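Plodden rules (household robot testing)

The Plodden rules are a set of good-practice guidelines for testing home robots in simulation before anyone lets them loose in a real hallway. I've used them for years, so take this entry as coming from a fan (with a few complaints!). They cover tidying jobs: shoes, toys, mail, the stuff that piles up by the front door.

The name comes from Plodden, a small test suite put together at Ferier. Vija Krūmiņa wrote the first draft one March, and it was mostly a list of things that had annoyed her. It grew to 117 rules, and I'd say I lean on maybe a quarter of them every week.

The core rule is that a task has to be written down before the run starts, in words a neighbor would understand. "Put the shoes away" doesn't pass. You have to say which shelf, whether a pair must end up together, and what counts as dropped.

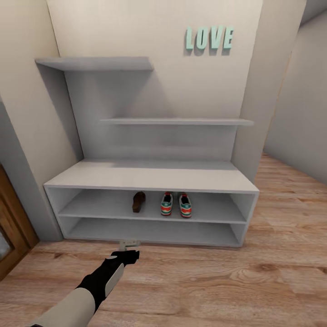 Then there's the matter of repeats. One good run means nothing under Plodden, and you need 200 of them with the starting spots shuffled each time, plus a saved log for every failure. People grumble about this one, me included, but I once had a gripper setup that looked perfect for a whole morning and then fell apart when I moved the target a hand's width to the left.

Contact rules are the part I love most. The arm may touch the thing it's moving and the surface it's placing it on, and any bump against furniture, walls or doors gets written up even if the job gets done. Ramanauskas, a rival set, lets light bumps slide. Karnivum is stricter and fails the run on the spot – a bit much for a crowded entryway, I think.

The current edition runs to nearly 380 pages, and the appendix on floor-level pickups is still marked as a draft.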